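Grindar G2 Two-Finger Gripper with Wrist Camera
Item no. 3414
Sold by Hjaltested

Parallel gripper for light household and lab work, supplied with dark gray fingers and a small camera on the wrist bracket. Fits Oro and Velunness arms without an adapter plate.

Fingers: two, grooved near the tip, replaceable
Opening: 66 mm
Cable: 12-pin, locking
Controller: sold separately (item no. 1347)

Compared with the Oro gripper
We run both on the same arm with laundry – baskets, shirts, front-loader doors. The Oro closes faster and is the better choice for boxes and other rigid parts. The Grindar is slower but easier to tune at low force, and its camera keeps both fingertips in view. Glass doors give strong reflections, so set exposure by hand before you start.

Spare fingers are sold in pairs. Screws are included, the hex key is not. 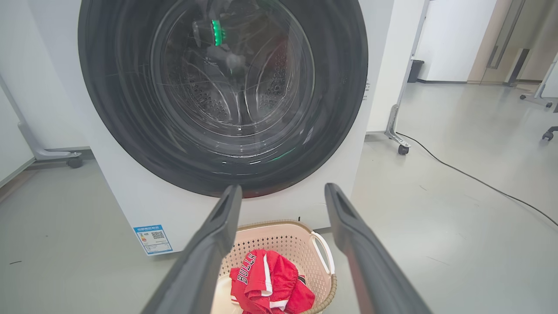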